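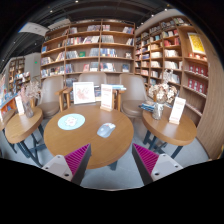 The third revision of the finger pads is the first one I would call usable. Revision one was a flat pad glued to the printed finger, and it peeled at the tip. Revision two had ribs, but I ran them lengthwise and anything with a curved back rolled out sideways. The current pads are magenta, ribbed on the inner face and tapered to a point, with gray plates carrying them on the outside. A computer mouse is a good test part for this: low, rounded on top, no straight edge to pinch, and on a smooth wooden tabletop it slides before it lifts. Set diagonally to the fingers it is worse, and that is the case I care about. The round mat beside it is the place target.

The linkage is unchanged from the December post. One trigger, both fingers driven from the same rack, return by spring. I did swap the spring. The old one was rated for 900 grams at full travel, which is too much to hold for an afternoon, and my index finger agreed.

Backlash is the remaining problem. I measured 9 counts of slop at the encoder when the direction reverses, out of 2,000 for full stroke. That is fine for a mouse and bad for anything thin. Azra Hodžić suggested preloading the rack with a strip of spring steel on the back side - I have the strip cut but have not drilled the housing for it.

The logger is still Trelter, my own script, version 243 if you believe the commit counter. It now writes the finger opening with every camera timestamp, so I no longer have to line the two files up by hand. There is a dropped sample at the start of each recording that I have not tracked down.

Next: the steel strip, then a softer pad in the same mold to compare. Print files go up once the plate holes are in their final position.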